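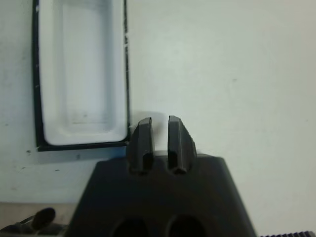
Verkum Open Day Recordings

Version 2 of the data card

Summary

This repository contains robot recordings made during the August open day at the Pranau workshop. Visitors watched a two-arm robot working at a table, and the robot logged its cameras and joints the whole time. We publish the recordings so that people who came can look at them again, and so that other groups can use them for small tests.

The set has 800 short episodes. It is not big enough for training a model from zero, and we did not plan it for this.

What was shown

The demonstration ran from 10 in the morning until the late afternoon, with a pause at lunch. Each group had 12 visitors at most and stayed for 20 minutes. One operator from our team moved the arms by teleoperation and a second one answered questions. In the last part of each visit, people could try the controls themselves. These episodes are marked "guest" in the file episodes.csv and they are much less smooth than the others.

The objects were simple on purpose. We used boxes and trays, and the task text of each episode says which arm should move and to what place. 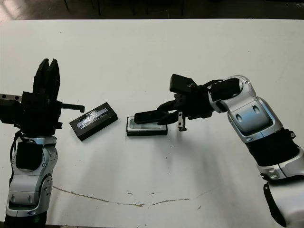 Both arms at the table, with the right gripper over the open tray.

Contents of the folders

head/ – video from the head camera
wrist_left/ and wrist_right/ – video from the wrist cameras
joints/ – positions and gripper opening, one file per episode
episodes.csv – task text, operator type, visitor group, result
notes/ – handwritten remarks of the operators, typed later

The result column was filled in by the operator directly after each episode. It has the values done, partly and stopped. "Stopped" means the operator ended the episode, and the reason is normally in the notes.

How to load

Unpack the archive and run load_day.py with the path of the folder. The script prints the number of episodes it found and a list of missing files. If you only need one camera, give its name with the option --view and the other videos will be skipped.

Known problems

The table was not cleaned between groups, so small marks on the surface can help a model to guess the position. Please keep this in mind if you compare results with another table.

In 9 episodes the left wrist video starts later than the joint data. They are listed in notes/late_start.txt. We left them in the set.

The light changes during the day. We wanted to close the blinds but the visitors preferred to have them open.

Privacy

Sound was not recorded. Episodes where a face of a visitor could be recognized were removed before publication. If you think we missed one, write to us and give the episode number.

Contact

The open day was organized by Agustina Zúñiga, who also maintains this card. Corrections are welcome through the issue page – please write which version you have downloaded.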